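Section 7. Comparing Two Hands on the Card Pick Test

Applies to the Vurer five-finger hand and the Pornitz two-jaw gripper, on the Gorkoria arm controller. Revised May 11, 2021.
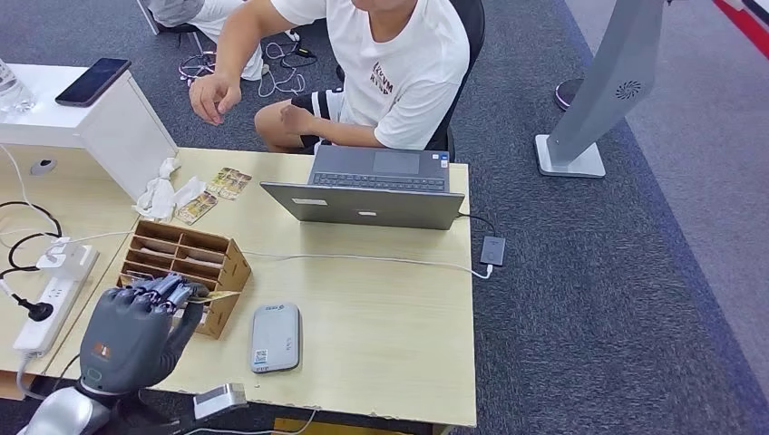

Run this test each time you change a hand, a fingertip cover or the controller software. It tells you whether the hand can take hold of a thin, flat item standing on edge, lift it clear of a narrow slot and put it back. Run it with one hand first, then the other, without changing the cards or the box. The whole section takes one operator and one observer.

7.1 Before you start

You need a slotted organizer box, a set of thin cards, a laptop with the Gorkoria console installed, and a copy of the score sheet from Appendix C.

Finish the arm calibration in Section 4 before going on. If the arm has been powered off since the last calibration, do it again.

CAUTION: Keep your hands away from the box while the arm is enabled. The fingers can close without warning if the console loses its connection and then gets it back.

7.2 Setting up the desk

1. Place the box near the left end of the desk for a left-hand test, or near the right end for a right-hand test. The open side of the slots faces up.
2. Stand one card in each slot you plan to use. Leave at least one empty slot between cards for the first round.
3. Route power and network cables so that they do not cross the path of the forearm.
4. Put the laptop where the operator can reach the keyboard without leaning over the box.
5. Check that the emergency stop is within the operator's reach. Press it once, confirm that the arm goes limp, and release it.

NOTE: Glossy cards reflect ceiling lights and can upset the depth reading. If the console shows gaps along the card edge, turn the box a little and scan again.

7.3 Running the Vurer hand

1. In the console, open Tools, then Hands, and select Vurer 5F.
2. Set the grip mode to Pinch. The other fingers will curl forward and stay out of the way.
3. Set the closing force to 20 percent.
4. Press Home and wait for the status line to read Ready.
5. Press Scan. The console marks each card it finds.
6. Select a card and press Approach. The fingertips stop above the slot.
7. Press Close, then Lift. The arm raises the card partway and holds for 13 seconds.
8. Write down whether the card stayed straight, tilted or dropped.
9. Press Return. The hand lowers the card into the same slot and opens.
10. Repeat until every card on the score sheet has been tried.

If a fingertip catches on a partition, press Stop – do not pull the box away by hand. Raise the arm with the jog keys, then scan again.

NOTE: A card that tilts in the pinch is usually held too close to one corner. Adjust the grip point in the console before raising the force. High force bends thin cards and wears the fingertip covers.

7.4 Running the Pornitz gripper

1. Disable the arm and wait for the brake to click.
2. Swap the hand as described in Section 3. Tighten the wrist ring until the two marks line up.
3. Select Pornitz 2J in the console. The grip mode menu is grayed out for this tool.
4. Leave the closing force at the same value you used in 7.3.
5. Repeat steps 4 to 10 of 7.3.

The two-jaw gripper needs more room on each side of the card. If the jaws touch both partitions, mark the slot as "no access" and move on. Do not count it as a drop.

7.5 Reading the results

Save the log from each run under its own name. The Özkan log viewer opens both files side by side and lines them up by card number.

Compare drops first, then tilts, then time per pick. A long time with no drops often means the approach speed is set too low. See error 163 in Appendix D if the viewer reports a missing force channel, and error 328 if the two files have a different number of cards.

Store the hand that is not in use in its case with the fingers open.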